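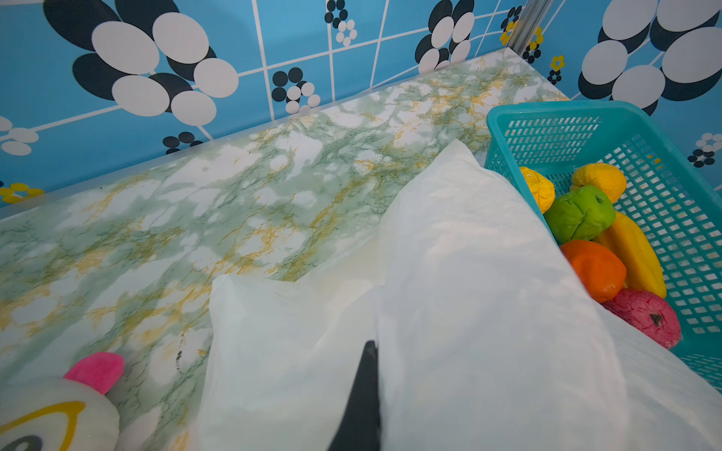 Wall tile orders: frequently asked questions
Last updated January 19, 2021

How are tiles sold?
Glazed wall tiles are sold by the full box only. The quantity per box is given on each product page. Part boxes cannot be supplied from the Trevville warehouse.

How much extra should I order?
Add 8 per cent to the measured area for a plain layout on a flat wall. Diagonal layouts and walls with several sockets need more. Measure each wall separately, deduct windows and doors, then add the allowance to the total.

What is a batch number?
Each firing gives a slightly different shade. The batch number is printed on the end of the box, next to the size code. Check that all boxes match before opening them. We cannot take back opened boxes for a shade difference.

Can I add to an earlier order?
Yes, if the batch is still in stock. Quote the batch number with your order number. The Kolinau range is made in small runs and a batch is seldom available after the season in which it was fired.

Which grout joint should I use?
2 mm for tiles with cut edges. Tiles with pressed edges vary more in size and need a wider joint, as stated on the data sheet.

Do printed tiles need sealing?
No. The print lies under the glaze. Unglazed tiles from the Achari range must be sealed before grouting and again afterwards.

Can wall tiles be laid on a floor?
No. The glaze is too soft and the body is too thin. Worktops are also excluded.

How much does a sample cost?
Single samples are free, postage excepted. Samples show colour and finish but do not come from a reserved batch.

What does delivery cost?
Orders over £100 are delivered free to mainland addresses. Pallets are left at the kerb. Deliveries from the Plustov depot take longer in May, when the depot closes for its stock check.

Who handles breakages?
Report them in writing within two working days, with the order number and the number of broken tiles. Trade accounts should write to Lenka Krajčí, all other customers to Kwabena Frimpong. Keep the packaging until the claim is settled.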